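The flat that only exists in software

Skasora is a small firm in two rooms above a bicycle shop in Skistlow. It sells software that lets robots pick things up, put them down and plan a way between the two. Most of its working day is spent in homes that have no postal address. They are built on a computer, furnished from a library of models and handed to a simulated robot.

The firm's planner is called Brarelon. It takes a goal, such as moving an object from a chair to a table, and breaks it into short stretches of arm motion. Each stretch is checked against everything the robot knows about the room. If a stretch would bring an elbow too close to a wall, the planner drops it and tries another. 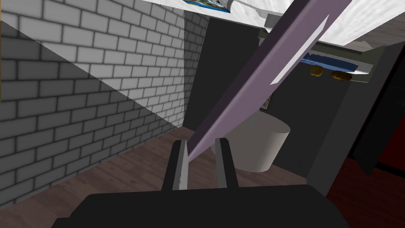

Checking used to be the slow part. The first version tested every surface of every object, down to the rungs of a chair, and a single reach could take 3 seconds to plan. The team now wraps each object in a few plain shapes and only looks at the fine detail when the hand is close. Long, thin things are still awkward. A box drawn round a pole that leans across a room takes in a great deal of empty air, and the planner will refuse perfectly good paths through it. The fix was to cut such objects into short lengths and give each its own box.

Every change to the code is tried overnight on a set of 2,000 tasks. The run starts at seven in the evening and the results are waiting by breakfast. In October the planner finished 1,591 of them, and the failures were sorted by cause before anyone touched the code. A good share came from the control side – the plan was sound, but the arm lagged behind it and clipped something on a tight turn.

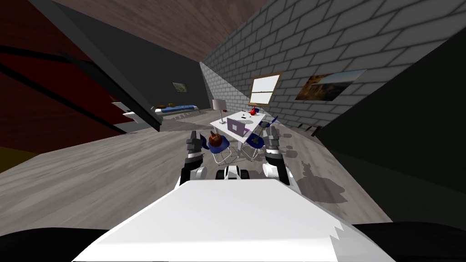

Two arms make the sums harder. Each one is a moving obstacle to the other, and a path that was clear when it was planned may be blocked a moment later. Brarelon plans for both together when the hands are near each other and separately when they are apart. Deciding when to switch took most of the summer. Switch too late and the arms stop dead, each waiting for the other to move.

The rooms come from Ngô, a tool the firm wrote for itself. It sets out the walls and furniture, then changes the lighting, colours and small objects from one run to the next, so that the perception code does not learn one room by heart. Sloping ceilings were added last year, after a customer asked about loft flats. The next release will let doors and drawers move during a task, and the overnight set will be rebuilt to include them.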